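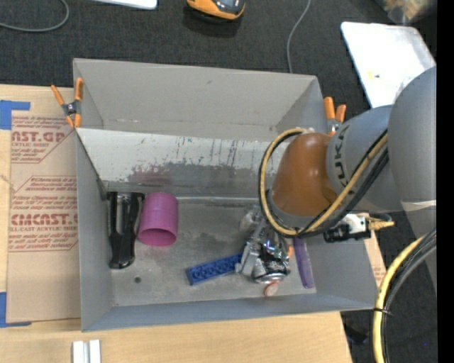 Slide 1: Grey bin, mixed bits. Crumpled can, blue toy brick, something long and purple.

Notes for "What's in the Bottom of the Bin?", Jokport talk, 16 July 2025
Adjoa Laryea

Leave slide 1 up while people find seats. Don't start talking over it, let them look. Someone will say "that's my third drawer" and then we're away.

OPENING

Hello, welcome, I'm Adjoa, I run the odds-and-ends sorts for Climska, and I love this stuff far more than is reasonable. Most tidying talks are about wardrobes and pantries. Tonight is about the bin, tub, drawer or ice-cream container where everything small ends up when you've got your hands full and visitors at the gate.

Ask: who has one? (Hands.) Who has more than one? (Wait for the laugh, keep going.)

Back to the slide. Point to the blue brick first. It's lying hollow side up, you can see the little tubes, and every parent in the room will know it straight away. Then the can. Shiny, crumpled, and a completely different sort of thing from a toy. Then the crumpled bit of see-through plastic. Three things that want to go to three different places, and that's before you get to the small stuff.

Ask about the purple one. What do we reckon? Take guesses. I don't have an answer, so don't pretend to! Long, narrow, ribbed down one end. Good guesses from the June run-through: a toothbrush handle, part of a hair clip, the lid end of a texta. The guessing leads nicely into the "mystery tub" later on.

Small round copper-coloured one near the front, under the can. Same game if there's time. Skip if we started late.

SLIDE 2: THE PRERNAU SORT

Tell this one properly, it's the heart of the talk. In June we did a full sort at the hall in Prernau – one household, one big tub, every single item written down. 281 items. From one tub! Pause there.

Of those, 274 went somewhere sensible by the end of the morning. Back to a kid's toy box, into the container recycling, into the sewing tin, onto the key hook, out to the shed. The last seven went into the mystery tub with a date on the lid.

Things to mention if it's going well:
– the half pack of birthday candles (used the following weekend)
– four Allen keys, all the same size
– the bicycle bell, which still rang, and which was rung a lot
– a library card for a library that has since moved

If anyone asks how long it took: the whole morning, with two of us and a pot of tea. You don't have to do it that way. See next slide.

SLIDE 3: THE 15 MINUTE VERSION

This is the one I want everyone to have a go at. Read the steps aloud, slowly, people write them down.

Put an old towel on the table. Tip the tub out onto it, gently. Spread everything flat with your hand so nothing is sitting under anything else.

Take out the rubbish first. Torn wrappers, dead elastic bands, dried-up glue sticks. It's quick and you get a lovely rush from how much smaller the pile is already.

Next, empties. Drink cans and bottles go in a bag by the back door. Stress this bit: if your local depot scans containers, keep the can as whole as you can, and check with them before you bring in squashed ones. I get asked every time.

Then toys. Anything that is part of a set goes home to its set tonight. A single brick is not clutter if the other four hundred are in the next room – it's just a long way from its mates.

Coins in a jar. Batteries taped at the ends and into a separate container, never loose back into the tub.

Whatever's left goes in the mystery tub. Lid on, date on the lid.

Set a timer for the 15 minutes. When it goes, sweep up the four corners of the towel and tip what you haven't sorted back in. You can have another go tomorrow, the tub will be there!

SLIDE 4: PICKING A GOOD TUB

I get very keen about tubs so watch the clock here.

Flip back to slide 1 for a moment if the clicker allows. Tall sides are great for catching things and rotten for finding them again. You end up reaching straight down past the big thing to get to the little thing. At home, a shallow tray beats a deep bin for anything smaller than your palm. A plain floor helps too, small things show up so much better when there's no pattern under them.

Pass around the two trays (blue bag, side pocket). The baking tray came from the op shop and it's the best sorting tray I own.

Mention Um here, the swap table we run with the Prernau crew. Yes, it's called Um, after the noise everyone makes when they're asked what something is. Bring your mystery tub and somebody else will recognise the bits. A woman walked off with the exact curtain hook she'd been missing and she was thrilled.

SLIDE 5: HAVE A GO

Tables should be set by now. One tub per table, towel down, timer on the big screen. Remind everyone to watch for pins and to keep the little kids' table to the big-pieces tub.

Walk the room. Don't sort for people, it's very tempting. Ask "where would you look for this if you needed it?" and then leave them to it. Get each table to hold up their best mystery item at the end and let the room vote by cheering.

QUESTIONS THAT ALWAYS COME UP

Keys that fit nothing: keep them on one ring for a year, then metal recycling.

Single jigsaw pieces: tape to the inside of the puzzle box lid if you can work out which puzzle.

Cables: whole other talk. Happy to come back for it.

My partner won't let me touch the drawer: sort your own first and leave the tray out where it can be seen.

Before packing up: get the trays back, thank the tea people, put the Um sign-up sheet by the door with a pen that works.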